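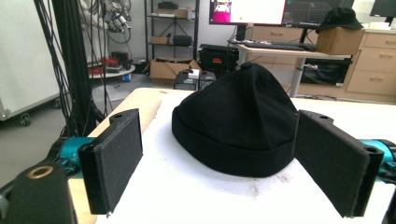 Infant bathing

May 19, 2020
By Sachiko Chiba

Infant bathing is the washing of a baby's body and hair by a parent or other caregiver. It includes the sponge bath, which is given in the first days of life, the tub bath, which usually follows after the stump of the umbilical cord has fallen off, and the shared bath, in which an adult holds the child in the water. The customs are very different from one country to another, and also from one family to another in the same street.

Newborn period

The skin of a newborn is covered at birth with a white, waxy substance called vernix. In many hospitals of the past the vernix was washed away in the first hour. Today many maternity wards prefer to wait, often for one full day, and the baby is only dried with a towel and placed on the mother's chest. A newborn loses heat quickly through wet skin, and an early bath can also disturb the first feeding.

Until the cord stump falls off, most caregivers give a sponge bath. The baby lies on a towel on a flat surface and stays covered, except for the part which is being washed. The face is cleaned first with plain water, then the neck and the folds under the arms, and the diaper area last. One hand must stay on the baby at all times, also when the baby seems too small to roll.

Tub bathing

The first tub bath is commonly short, and many babies cry during it. The water should be comfortably warm on the inside of the wrist or the elbow, which feel heat better than the hand. For small babies a depth of 2 inches is often enough. The tub is filled before the baby is put in it, and the tap is closed, as the temperature of running water can change suddenly.

To lower the baby, the caregiver supports the head and neck with one forearm and holds the far arm of the child near the shoulder. The other hand holds the bottom and the legs, and becomes free for washing when the baby is settled in the water. A wet baby with soap on the skin is very slippery. For this reason some parents put a small cloth under the back, or wear a thin cotton glove on the holding hand.

Everything needed for the bath is placed near the tub in advance: towel, clean diaper, clothes, washcloth. If something was forgotten, the baby is taken out of the water and carried along. A baby can drown in very shallow water and without any noise. Bath seats and rings do not change this, and they are not safety equipment.

Frequency

A daily bath is not necessary for a young baby. 3 times a week is a usual recommendation in the first year, if the diaper area and the folds of the neck are cleaned every day. Too much bathing can dry the skin, especially in winter. In warm and humid places families often bathe the baby daily or even more, with water only, and the skin can tolerate this quite well when the bath is short.

Soap and other products

Plain water is enough for most newborns. When a cleanser is used, it should be mild and without perfume, and only a little of it. Bubble bath is generally avoided in the first years. After the bath the skin is patted dry and not rubbed, with attention to the places where skin touches skin. Dry skin can be treated with a simple ointment. If there is redness that does not go away, or small blisters, a doctor should see it.

Cradle cap, the yellow scales on the scalp, is harmless. It may be softened with a little oil before the hair is washed, and then brushed away gently with a soft brush.

Regional customs

In the hill town of Gorness the first tub bath was traditionally given by the grandmother on the 9th day, in a copper basin, and the water was poured out at the root of a fruit tree. The custom is still known, but the basin is now mostly plastic and the day is chosen by the parents. In the villages near Aravena, dried chamomile was put into the water. Midwives there now advise against it for babies with irritated skin.

Families in Pravavine keep an evening bath for babies all year except in the coldest weeks. In June, when the pilgrimage brings many guests to the town, it is common that visiting aunts take turns, and a baby may be bathed by a different relative each night. On the coast at Vorora the shared bath is more usual. The father goes into the tub first and the mother hands him the child.

Bath and sleep

Many caregivers give the bath in the evening as part of a bedtime routine. The effect is not the same for every child. Some babies become calm and are ready to feed and sleep, others become very awake, and for these a bath in the morning is more practical. A bath directly after feeding may cause spitting up, so a short pause is normally made between the two.

Older babies

When a baby can sit alone, usually in the second half of the first year, the bath becomes also a place for play. Cups and washcloths are sufficient toys. Hollow squeeze toys collect water inside and can grow mold, therefore they need to be emptied and dried after each use. Fear of the bath may appear suddenly at this age, often after water in the eyes, and it passes in most cases within some weeks.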